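4. Setting out the soap and the dish

4.1 Before you start

The Dumau draining dish needs no tools and no glue. Check that the dish has no chips on the rim and that the slots in the floor are open. If a slot is blocked with packing dust, rinse the dish under the tap and shake it.

Unwrap the bar and throw the paper away. Do not leave a bar standing on its wrapper, as the dye can come off on a pale counter.

4.2 Placing the dish

1. Wipe the surface with a damp cloth and dry it.

2. Set the dish down with the slotted side up. It should sit flat. If it rocks, move it a little way along the counter and try again.

3. Leave at least 2 inches between the dish and the edge of the sink.

4. Put the bar in the dish, lengthwise. The bar must lie inside the rim on all sides.

5. Once a day, lift the bar out and tip away any water left under the slots.

Note: The dish can be used with any bar that fits inside the rim. It was sized for the Skirnton bar, which is narrower in the middle than at the ends.

Caution: Do not put the dish in an oven or on a radiator to dry it. Do not pour water hotter than 40 °C into it.

4.3 Turning the bar 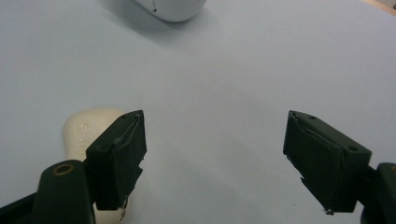
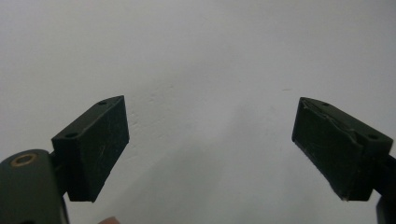
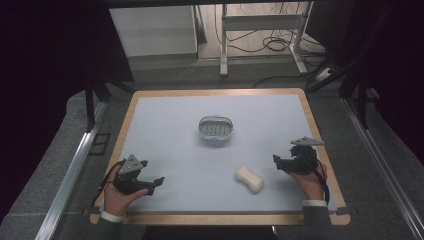

A new bar should be turned over every 7 days so that both faces wear evenly. Take it out, rinse the floor of the dish, and put the bar back with the other face up. An oval dish with raised walls, like the gray one on the board in the last picture, holds the bar along its length only, so lay it the long way and do not rest it across the rim. Bars with a narrow waist are easiest to pick up there, with a thumb on one side and the fingers on the other.

4.4 Cleaning

Wash the dish in warm water with a soft brush, working along the ridges. Soap that has hardened in the slots will loosen if the dish is left to soak overnight. Do not scrape it out with a knife.

Replacement dishes and bars are sold by Berhe in Mitusbridge. For questions on this section, write to Selamawit Endale at the same address.

Section last revised 10 June 2019.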